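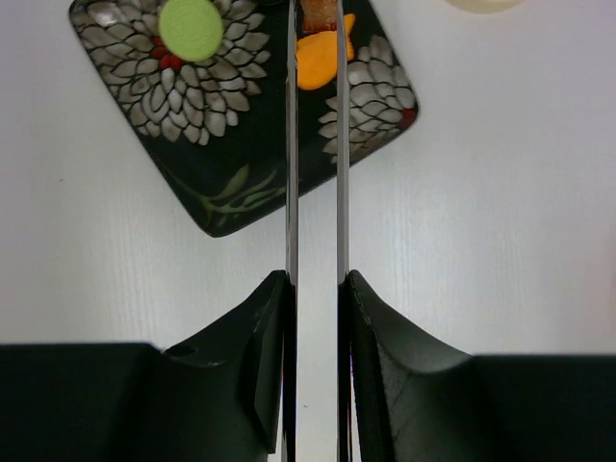 작은 물건을 집어 옮기는 로봇 팔에 얼마를 써야 하느냐는 질문에 피루제 솔타니(Firouzeh Soltani)는 대답 대신 견적서 세 장을 꺼냈다. 같은 장비를 두고 같은 업체가 보낸 것인데 합계가 다 달랐다. 첫 장에는 팔 두 대만 있고, 둘째 장에는 레일과 전원이 붙었고, 셋째 장에는 설치와 교육이 들어갔다. "셋 중에 뭐가 진짜 가격이냐고 물었더니 다 진짜라고 하더군요. 그때 이 일이 오래 걸리겠다 싶었습니다."

솔타니는 소형 부품과 잡화의 분류·포장을 대행하는 워킥(Workik)에서 장비 구매를 맡고 있다. 지난 10월부터 양팔 작업대 도입 안을 검토해 왔고, 인터뷰를 한 날까지도 결재란은 비어 있었다. 장비 도입 담당자를 만나면 보통 성공담을 듣게 된다. 이번에는 아직 사지 않은 사람의 이야기를 듣고 싶었다. 사고 나면 누구나 자기 결정을 변호하기 시작하니까.

배정된 예산은 3000만 원이다. 넉넉하냐고 물으니 솔타니는 웃었다.

"팔만 사면 넉넉하죠. 킬포트(Kirport)에서 받은 본체 견적이 1410만 원이에요. 이것만 보면 절반도 안 쓰는 셈이니까 회의실에서는 다들 표정이 밝아집니다. 그런데 그 돈으로 오는 건 상자에 든 팔이에요. 상자에 든 팔은 아무 일도 안 합니다."

두 번째 숫자는 678만 원이다. 레일, 고정 브래킷, 벽을 두른 칸막이, 카메라와 조명, 예비 케이블을 합친 금액이라고 한다. 더하면 2088만 원. 여기까지가 물건값이고, 세 번째 견적서에 있던 설치와 교육은 따로다. 업체 담당자는 이 부분을 '협의'라고만 적었다.

"협의라는 단어가 예산표에 들어오면 저는 일단 그 칸을 빨간색으로 칠해요. 깎아 준다는 뜻일 수도 있고 나중에 부르겠다는 뜻일 수도 있는데, 지금까지는 대체로 두 번째였습니다."

그래서 남은 912만 원이 전부 협의에 걸려 있느냐고 되물었다. 솔타니는 그렇게 계산하면 안 된다고 했다. 작업대를 놓을 자리의 전기 공사, 바닥 평탄 작업, 담당자가 본업에서 빠지는 시간이 모두 거기서 나와야 한다. 특히 마지막 항목은 표에 잘 안 올라온다. 사람 월급은 어차피 나가는 돈으로 치기 때문이다.

"팔을 가르치느라 포장 라인에서 사람이 한 명 빠지면 그 자리는 누가 메우나요. 업체 자료에는 그 줄이 없어요. 우리 자료에도 처음엔 없었고요. 제가 넣었더니 자료가 복잡해졌다는 말을 들었습니다."

킬포트의 영업 자료는 나도 미리 읽었다. 문장마다 '유연한'이라는 말이 들어 있는데 무엇이 얼마나 유연한지는 끝까지 나오지 않는다. 접시, 컵, 작은 장식물처럼 모양이 제각각인 물건을 한 작업대에서 다룬다는 설명이 그나마 구체적이었다. 솔타니는 시연을 몇 차례 봤다고 했다. 첫 시연의 인상을 묻자 잠시 생각하더니 물건 고르는 솜씨가 좋았다고 답했다.

"시연에 나오는 물건은 대개 색이 뚜렷하고 가볍고, 떨어뜨려도 안 깨져요. 우리 창고에 들어오는 건 투명 비닐에 싸여 있고 안에서 내용물이 움직입니다. 그래서 우리 물건을 가져가도 되느냐고 물었죠. 된다고 했고, 다만 사전에 목록을 달라고 했어요. 목록을 주면 그건 이미 시연용 물건이 되는 것 아닌가요?"

결국 목록을 주었느냐고 물었다. 주었다고 한다. 대신 목록에 없는 물건도 몇 개 가방에 넣어 갔다. 어떻게 됐는지 묻자 그녀는 기록이 정리되기 전에는 말하지 않겠다고 했다. 잘된 것만 먼저 말하면 그게 회의 자료가 된다는 것이다.

양팔이 꼭 필요하냐는 질문은 내부에서도 여러 번 나왔다. 한 팔이면 본체 값이 줄고 자리도 덜 차지한다. 반대하는 쪽은 한 팔이 물건을 잡고 다른 팔이 그릇을 잡아 주는 작업을 예로 든다. 솔타니는 그 예가 마음에 들지 않는다.

"그릇이 안 움직이게 하는 데는 미끄럼 방지 매트가 있습니다. 값을 비교해 보세요. 물론 매트가 뚜껑을 열어 주지는 않죠. 그러니까 뚜껑을 여는 일이 하루에 얼마나 있는지를 먼저 재야 하는데, 그걸 재자고 하면 갑자기 다들 바빠져요." 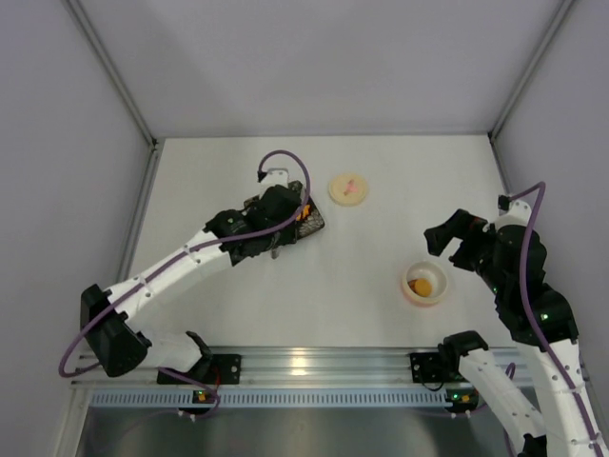
재무 쪽의 빌랴나 마티치(Biljana Matić)는 이 안건에서 가장 까다로운 사람으로 통한다. 인터뷰 중간에 그녀가 합류했는데, 자리에 앉기도 전에 질문부터 고쳤다. 얼마짜리냐고 묻지 말고 몇 년짜리냐고 물으라는 것이었다.

"감가상각을 몇 년으로 잡느냐에 따라 같은 장비가 싸 보이기도 하고 비싸 보이기도 합니다. 처음 올라온 안에는 오 년으로 돼 있었어요. 근거를 달라고 했더니 업계 관행이랍니다. 이 정도 크기의 팔을 오 년 쓴 곳을 한 군데만 데려오라고 했는데 아직 못 만났어요. 없다는 말은 아닙니다. 제 앞에 안 왔다는 거죠."

마티치는 기간을 줄여서 다시 계산하게 했고, 그러자 월 단위 비용이 올라가면서 안건의 분위기가 달라졌다. 솔타니는 당시에는 화가 났다고 했다. 지금도 기간을 그렇게 짧게 잡은 데에는 동의하지 않는다. 두 사람은 내 앞에서 이 문제로 꽤 오래 다퉜다. 합의는 없었고, 나는 녹음기를 그대로 두었다.

임차도 검토 대상이다. 베스트브리지(Bestbridge)가 낸 조건은 첫 달 부담이 가볍다. 솔타니는 처음에 이쪽으로 기울었다가 계약서의 반납 조항을 읽고 멈췄다.

"반납할 때 '정상적인 마모'를 넘는 부분은 우리 부담이에요. 집게 손가락은 하루 종일 뭔가에 닿는 부품입니다. 어디까지가 정상인가요? 긁힌 자국 사진이라도 붙여 달라고 했어요. 이만큼은 괜찮고 이만큼은 아니라는 기준표요. 그런 건 없다고 하면서, 지금까지 문제 된 적이 없답니다. 문제 된 적이 없으면 기준을 적어 주는 것도 어렵지 않을 텐데요."

마티치는 임차를 다르게 본다. 조항은 나쁘지만 실패했을 때 빠져나갈 문이 있다는 점은 인정해야 한다고 했다. 사 버린 장비는 안 써도 창고에 남고, 창고에 남은 장비는 언젠가 다음 장비를 사자는 근거로 쓰인다. "이미 팔이 있으니 카메라만 바꾸면 된다, 이런 식으로요. 저는 그 문장을 다른 설비에서 충분히 들었습니다."

납기 이야기로 넘어갔다. 킬포트가 제시한 기간은 19주다. 발주일 기준인지 계약금 입금일 기준인지 견적서에 적혀 있지 않아 솔타니가 메일로 확인했고, 답은 입금일이었다. 그 사이에 담당자가 바뀌면 어떻게 되느냐는 질문에는 답이 오지 않았다고 한다.

"19주면 포장 물량이 한 번 크게 바뀌어요. 지금 다루는 물건에 맞춰 견적을 냈는데 장비가 도착할 때는 다른 물건을 다루고 있을 수 있습니다. 그래서 유연하다는 말이 나오는 거겠죠. 좋아요, 그러면 그 유연함을 계약서에 숫자로 적어 달라는 겁니다. 새 물건 한 종류를 추가하는 데 며칠이 걸리고 그 비용은 누가 내는지."

답을 받았느냐고 물었다. "물건에 따라 다르다고요."
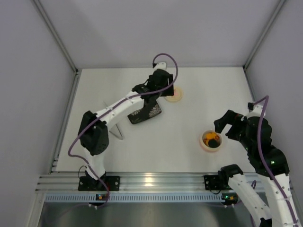

유지비는 두 사람이 드물게 같은 편에 서는 항목이다. 본체 보증은 들어 있지만 소모품은 빠져 있고, 무엇이 소모품인지는 업체가 정한다. 솔타니가 가장 오래 붙들고 있는 것은 배선이다. 보라색 케이블이 그리퍼 쪽에서 고리를 그리며 튀어나왔다가 흰 팔을 따라 내려가고, 관절 바깥으로 한 번 더 돌아 받침까지 간다. 이렇게 밖에 나와 있으면 갈기는 쉽겠다고 내가 말하자 그녀는 고개를 저었다. 갈기 쉬운 것과 자주 갈아야 하는 것은 예산표에서 다른 칸이고, 자기가 알고 싶은 건 뒤쪽이라고 했다. 예비품을 몇 벌이나 두어야 하는지 물었을 때 돌아온 답은 '여유 있게'였다.

"여유 있게는 수량이 아니잖아요. 저는 그 칸도 빨간색으로 칠했습니다."

마티치는 표를 돌려 내게 보여 주었다. 빨간 칸이 꽤 있었다. 그녀는 빨간 칸이 많은 표를 오히려 믿는 편이라고 했다. 다 채워진 표는 누가 빈칸을 싫어해서 채운 것일 때가 많고, 그런 표는 승인 뒤에 추가 예산 요청서와 함께 돌아온다.

그렇다면 도입에 반대하는 것이냐고 두 사람에게 똑같이 물었다. 마티치는 반대라는 말을 쓰지 않겠다고 했다. 조건이 적힌 종이를 기다린다고만 했다. 솔타니의 답은 조금 길었다.

"저는 사고 싶어요. 이 얘기를 하면 다들 놀라는데, 제가 이 안을 올린 사람입니다. 포장대에서 작은 물건을 하루 종일 집는 일은 손목에 안 좋아요. 저도 해 봤고요. 그걸 덜어 줄 수 있으면 좋죠. 그런데 사고 싶은 사람이 의심을 안 하면 누가 합니까? 업체가 할 리는 없고요."

나는 이 말에 절반만 설득됐다. 손목을 생각한다면 작업대 높이를 바꾸거나 교대 간격을 줄이는 방법도 있고, 두 가지 모두 본체 값보다 싸다. 그렇게 말하자 솔타니는 교대 간격은 이미 한 번 바꿔 봤다고 했다. 결과를 물으니 다시 원래대로 돌아갔다고 한다. 물량이 몰리면 간격이 먼저 무너졌다. 작업대 높이는 바꾼 적이 없다. 왜냐고 묻자 그 예산은 시설 쪽 소관이라는 답이 돌아왔는데, 듣던 마티치가 그건 처음 듣는 얘기라며 메모를 했다.

이런 대목이 장비 구매를 취재할 때마다 걸린다. 로봇에는 예산이 붙는데 높이 조절이 되는 책상에는 잘 안 붙는다. 로봇은 계획서의 제목이 되고 책상은 비품 목록의 한 줄이 된다. 워킥만의 사정은 아닐 것이다. 솔타니도 이 지적에는 반박하지 않았고, 다만 책상을 바꾼다고 팔이 필요 없어지는 건 아니라고 덧붙였다. 맞는 말이지만 순서에 대한 대답은 아니다.

시험 도입에 대해서도 물었다. 업체들은 대개 시범 기간을 제안하고, 킬포트도 그랬다. 솔타니는 시범 자체보다 시범이 끝나는 조건을 문제 삼는다. 제안서에는 시범 종료 후 '상호 만족 시 본계약으로 전환'이라고 돼 있다. 그녀는 이 문장에 줄을 긋고 새 문장을 써 보냈다. 워킥이 고른 물건으로, 워킥 직원이 조작하고, 업체 기술자는 방 밖에 있는 상태에서 하루 근무를 채울 것. 멈추면 멈춘 시간을 적고, 사람이 손을 댄 횟수도 적을 것.

"기술자가 방 밖에 있어야 한다는 부분에서 전화가 왔어요. 안전 때문에 곤란하다고요. 그럼 우리가 산 다음에는 안전이 어떻게 되는 거냐고 물었습니다. 기술자가 매일 와 있을 건 아니니까요. 한참 말이 없더니 검토해 보겠다고 하더군요."

검토 결과는 아직이다. 그 사이 견적서의 유효 기간이 지나서 새로 받아야 하는데, 환율을 반영하겠다는 안내가 먼저 왔다고 한다. 마티치는 환율이 내렸을 때도 같은 안내를 받은 적이 있는지 찾아보라고 했고, 솔타니는 찾아봤지만 없었다고 했다.

비슷한 처지의 구매 담당자에게 해 줄 말이 있느냐는 마지막 질문에 두 사람의 답이 갈렸다. 마티치는 본체 가격을 표의 맨 아래로 내리라고 했다. 맨 위에 있으면 나머지가 전부 부속처럼 보인다는 이유다. 솔타니는 견적을 받기 전에 자기 물건을 며칠 동안 직접 세어 보고 재어 보라고 했다. 무게와 크기, 하루에 들어오는 종류를 적어 두면 영업 담당자와 할 얘기가 생긴다. 그녀의 기록장은 손때가 묻어 표지가 말려 있었고, 가운데쯤에는 로봇과 상관없는 택배 운송장이 한 장 끼워져 있었다.

두 사람은 다음 회의에 들어가야 한다며 일어섰다. 안건 목록에 양팔 작업대는 세 번째로 올라 있었고, 옆에 연필로 '보류 가능'이라고 적혀 있었다. 누가 썼는지 물었더니 둘 다 자기는 아니라고 했다.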